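Folding ribbed and striped knits so the edges stop rolling
Fabric Care and Storage > Folding and Drawers
3,035 views

Jastau
Joined in May
Posts: 17

I fold knits on a table next to the bed and file them upright in a drawer. Flat jersey holds. Rib and striped knit do not. The hem curls toward me while I am making the second fold, and by the time the piece goes in the drawer it has a tube along one side and is too thick for the row.

Current method, in order:

1. Pick up the piece at the middle and let the rest hang, so the twist comes out before it touches the table. Striped pieces show twist best, as the stripes wander.

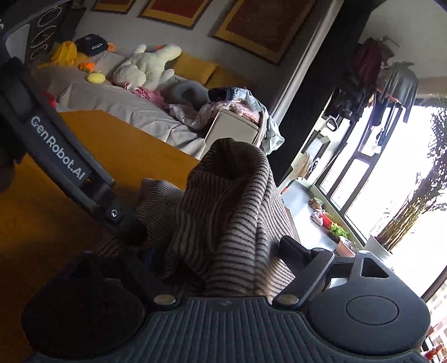
2. Lay it down with the hem to the left and smooth from the center out.

3. Fold lengthwise in thirds, then in half, then in half again.

Step 3 is where it fails. Drawer depth is 20 cm inside. I would prefer not to pin or clip anything.

----

Pinon
Posts: 3

Step 1 is your problem. Lifting a knit from the middle puts all the weight on one point. It pulls into a peak and you then spend step 2 pressing the peak out. Lift by the shoulder seams, or by two corners if it is a towel.

Also, thirds are wrong for rib. Rib recovers sideways. Every lengthwise fold you add is one more edge trying to open. Fold in half once lengthwise and do the rest across.

----

Rivadeneyra
Moderator

Disagree on the lift. For a few seconds the weight of one garment does nothing to the fabric. I do the same as Jastau with striped knits and have never had a peak survive smoothing. Heavy wet wool is a different case and does not belong in this thread.

Agree on thirds.

What is the table surface? A slick finish lets the underside creep while you work on the top layer. I put a cotton pillowcase under anything ribbed.

----

Jastau

Wood, sealed, fairly smooth. I had not considered the underside moving. I also have the bed right there but the sheet is never flat enough to fold on.

----

Pinon

A bed is worse than any table. The mattress gives and you cannot get a straight crease. Stay on the table.

----

Nustix

The curl has less to do with the folding than with which face is out. Plain knit rolls toward the purl side at the sides and toward the knit side at the top and bottom edges. Balanced rib should hardly roll at all. If yours does, either the hem was stretched in the wash or it is an uneven rib that behaves like plain knit. Lay one piece flat, leave it alone, and see which way the edge goes. Then fold so that edge ends up inside.

----

Jastau

Tried a gray ribbed piece with one lengthwise fold and the rest across, as Pinon suggested. No pillowcase yet.
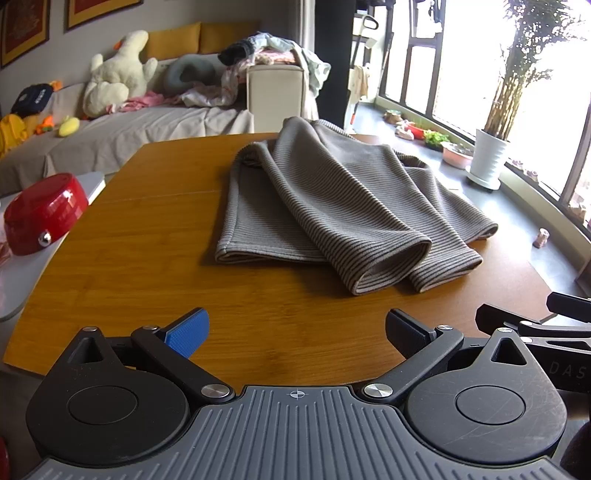 The drawer row is more forgiving than I made it sound. It takes a soft fold as long as the thick side goes down and the thin side faces up. What it does not take is a roll like the one along the near edge of the gray piece, because it props the next item open. The flat hem on the left is fine and I could live with that as the top edge. I will turn the piece over next time, per Nustix, and start with the rolling edge underneath.

----

Nustix

Turn it end for end as well. You want the rolled edge inside the first fold. If it is only underneath, it will lift the whole stack on that side.

----

Pinon

Or steam the hem flat once and be done with it. Two passes, no pressure on the iron, let it cool before moving it. I do not see the point of designing a fold around a stretched edge.

----

Rivadeneyra
Moderator

Steam lasts until the next wash. The fold costs nothing and works every time. Both are fine, please do not restart the steaming argument from the sweater thread.

Jastau, for the 20 cm drawer, fold to a finished height a little under the depth and leave it unpressed. Rib that has been pressed hard springs back more than rib that has been laid down and left.

----

Jastau

Understood. Edge inside the first fold, pillowcase underneath, one lengthwise fold. I am keeping the middle lift for the striped ones.

----

Pinon

It is still the wrong lift.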